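Accueil | Guides | Entretien | Contact

Retendre la toile d'une tonnelle pliante Calimen

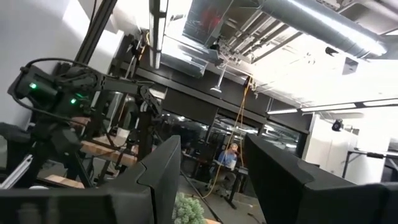
Dernière modification : 28 mars 2020
Par Elspeth Aitken

Ouvrir la structure à mi-hauteur, pieds non verrouillés. Poser la toile, coutures d'angle alignées sur les montants, puis fixer les bandes auto-agrippantes des quatre coins.

Déployer ensuite jusqu'au déclic des coulisseaux. Régler les pieds au deuxième cran et tendre les sangles en diagonale, par passes de 10 mm. La toile ne doit pas former de poche entre les traverses.

Ancrage : piquets de 30 cm en sol meuble, inclinés vers l'extérieur. Sur dalle, utiliser des poids de 11 kg par pied, sanglés au montant.

Contrôler la tension après la première pluie. Avant tout repliage, relâcher les sangles et laisser sécher la toile.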